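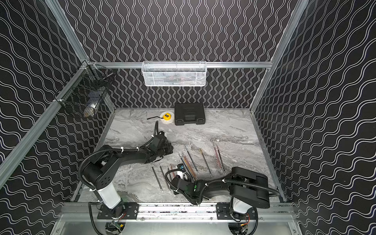
White wavy lines on black panels, with a marble-patterned floor and wire baskets.

Preparing a Budget for a Small Project Grant
Nolter Arts Office
Guidance for applicants
Last updated 19 Apr 2010

This page explains how to prepare the budget that accompanies an application to the Flernenent small grants program. It applies to individual artists, musicians, writers, and unincorporated groups working in Nolter or Jondcombe. Organizations with paid staff should use the full budget form, which has its own notes.

The budget is read together with the project description. Reviewers look at whether the two documents describe the same project. If a workshop, performance, or period of research appears in one, it should appear in the other.

Before you begin

Have the following to hand:
Your draft project description, including the schedule
Written quotations for any single item costing more than $200
Confirmation of any space you intend to use, including its rental rate
Details of other income, whether confirmed or pending

The budget form has two columns, one for expenses and one for income. The totals must match. A form with totals that do not match will be returned once for correction, and if it is not corrected by the closing date the application cannot go forward.

Step 1. List the activities

Start with the schedule. Write down each activity in the order in which it will take place, and under each one note the people, spaces, equipment, and materials it requires. Do not enter any prices yet. Applicants who begin with prices often leave out activities that seem to cost nothing, such as site visits, meetings with a mentor, or time spent editing recordings. These belong in the list even if the amount beside them is zero.

Activities that took place before the grant start date are not eligible and should be left off. For the current round, eligible activity begins in July.

Step 2. Enter fees for people

Fees are entered first. Give one line to each person, using a role instead of a name: lead artist, sound recordist, workshop assistant. For each role state the number of hours or days, the rate, and the total. An acceptable entry reads:

Lead artist, 42 hours of research and recording, total $1,176

with the hourly rate entered in the box to the left of the total.

You may pay yourself. The program expects artists to be paid for their work, and an application that lists no fee for the lead artist will be asked to explain the omission. If you choose to contribute part of your time without payment, enter the full value as an expense and the donated part as in-kind income. The same method applies to collaborators who are donating their time, and you should attach a short signed letter from each of them.

Participants in workshops may be offered travel costs and, where the project depends on their creative contribution, a fee. Access costs, including sign language interpretation, support workers, and large-print materials, have a separate section on the form. They are not counted toward the maximum award.

Step 3. Enter spaces and equipment

Rental of rehearsal rooms, studios, and exhibition space should be entered at the rate actually charged. Godoy Hall offers a reduced rate to grant applicants; ask the booking desk for a quotation marked for this purpose. If a space is being lent to you, enter its normal rate as an expense and as in-kind income.

Equipment may be rented or bought. Rental is preferred for items you will use only once. Enter the item, the rental period, and the price quoted, for example:

Two microphones with stands, one week, $177

Purchases are allowed when the item will be used throughout the project, or when buying costs less than renting. Computers, cameras, and musical instruments bought with grant funds must be listed on a separate sheet. The program does not pay for repairs to equipment you already own.
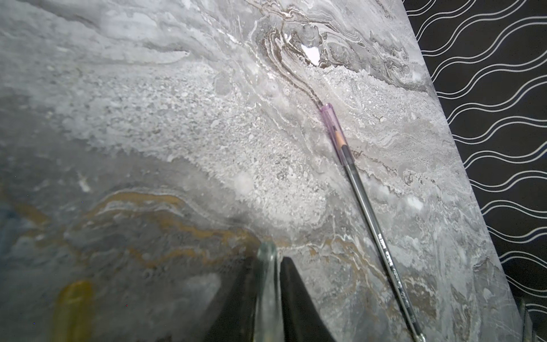
Materials cause more queries than any other part of the form. Reviewers cannot judge an amount entered against a single word such as "scenery" or "surfaces," and they will write to ask what it covers. State what the material is for, how much of it is needed, and which finish you have chosen. If the finish is decorative, say so plainly: a gray marble pattern with golden-brown streaks, like the one here, should be entered as a marble pattern, with the name of the actual product and the supplier's price beside it. Materials of the same kind may be grouped on one line as long as the quotation shows the separate amounts. Small consumables such as tape, paper, and batteries do not need quotations and may be entered together under "sundries."

Step 4. Enter travel and publicity

Travel is paid at the lowest practical fare, or at the mileage rate printed on the form. Enter each journey with its starting point, destination, and purpose. Regular journeys between Nolter and Jondcombe may be entered on one line with the number of trips.

Publicity covers design, printing, postage, and the cost of a basic web page for the length of the project. Catering for an opening event is not eligible. Water and light refreshments for workshop participants are eligible and belong under participant costs.

Step 5. Add a contingency

You may include one contingency line of up to $200. It does not need to be assigned to a particular item when you apply. If it is spent, you will be asked in the final report to show what it was spent on. Unspent contingency is deducted from the final payment.

Please do not hide contingency elsewhere by rounding up other lines. Quoted prices should be entered to the dollar.

Step 6. Complete the income column

Income includes:
The amount requested from the program
Other grants, marked "confirmed" or "pending"
Ticket sales and workshop fees
Your own cash contribution
In-kind contributions

Base ticket income on a modest attendance. If a pending grant is a large part of the total, add a sentence to the project description explaining how the work would be changed if that grant were refused. A shorter schedule or a smaller final event is a perfectly acceptable answer.

Step 7. Check the form

Work through the draft on paper before you copy the figures to the final form. 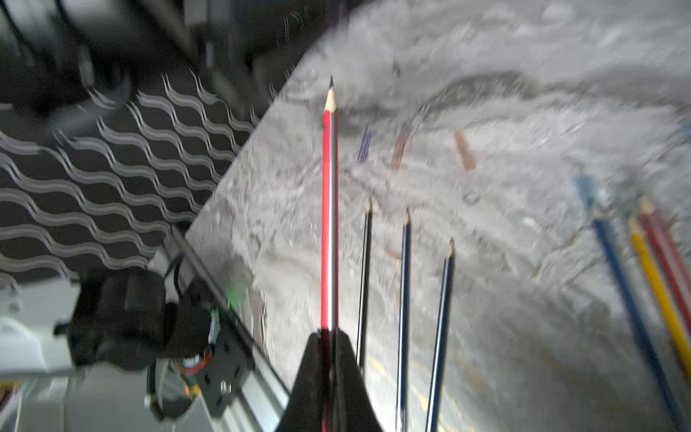
Sharpened pencils in red, black, and navy blue.

Check each line against the schedule and mark it when you have found the matching activity. Then check in the other direction, from the schedule to the form. Add each column twice. Ask a person who has not worked on the project to read the form and tell you what they think will take place; if their account differs from yours, revise the wording of the lines concerned.

Common reasons for return

Totals that do not match
In-kind contributions shown as expenses but not as income, or the reverse
Quotations missing, undated, or addressed to someone other than the applicant
Access costs included in the main total
Fees entered as a lump sum without hours or days

Changes after an award is made

Actual costs will differ from the budget. You may move funds between lines in the same section without asking permission, provided the activities remain the same. Moving funds between sections requires written approval, which should be requested before the money is spent. Requests may be made by letter or e-mail and should state the amount, the two sections, and the reason for the change.

Keep all receipts and invoices until you have received written notice that your final report has been accepted. Original receipts should be kept by the applicant, and photocopies sent with the report.

Submitting the budget

Send one signed copy of the budget form with the application. Quotations and letters should be attached behind the form in the order in which the items appear on it. Please do not use binders or plastic sleeves. Applicants who need the form in another format, or who would like help completing it, should contact the Nolter Arts Office well ahead of the closing date. Staff can explain what each section requires but cannot comment on the likely success of an application.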